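Latifa Shawky has been telling people where to sit for most of her working life, and she still gets up from her own chair every few minutes to show you what she means. She runs the front of house at the Jaster, a dinner theater with a horseshoe of tables, a very small stage and a kitchen that the audience can hear if the play is quiet enough. We met in the lobby on 8/24/22, between a matinee and the evening show, and she had already put out coffee for both of us before I could get my coat off.

"People think they're buying a ticket to a play," she told me. "And they are, bless them! But they're also buying dinner, and a table, and whoever happens to be sitting at the next table, and all of that is my department."

The house seats 97, which she says is just the right size for a mystery and a little tight for a musical. When she started, every party chose its own table at the door, and the line went out past the coat rack. These days the tables are assigned when you book, though she keeps 3 of them back each night for birthdays, late trains and what she calls "the people who cry at me nicely." 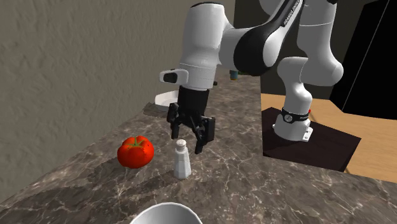
Supper is served before the curtain and cleared during the first scene, and she has strong feelings about how that should go. The servers wear soft shoes. Soup never goes out after the lights drop. Even a little white salt shaker like the one on the marble countertop can spoil a murder, she says, if somebody sets it down hard while the butler is listening at the door. "Fletcher Ruddock was our butler that season, and he turned his head and looked straight at table 20. The poor man with the salt apologized out loud. It got the biggest laugh of the night, and Fletcher wanted to keep it in."

I asked whether actors mind playing to a room full of forks. She thought about it for a good long while. Perrine Delorme, who directs the December show, came to the Jaster from ordinary theaters and spent her first week begging for the dessert course to be moved. "She wanted it after the bows," Latifa said. "I told her, sweetheart, they will leave. They will go home and eat ice cream in their kitchens." They settled on intermission, and it has stayed there – coffee too, if you order it with your meal. 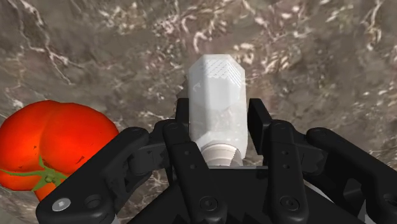

White faceted container, with a red tomato to its left.

For first-timers she has plenty of advice, and she gives it freely. Come early, when the doors open, and let somebody take your coat. Tell the box office about allergies when you book, please, and then tell your server again. If you're a party of 2, ask for the side tables along the curve of the horseshoe. Everyone wants the middle, but from the side you see the actors waiting for their entrances, and she thinks that's half the fun.

"My mother sat there every opening night," she said. "She never once followed the plot. She liked watching them fix their hats."

By then the evening servers were coming in and someone needed her about a high chair. She poured me the last of the coffee anyway – I hadn't asked, but I was glad of it – and went off to see where it could go.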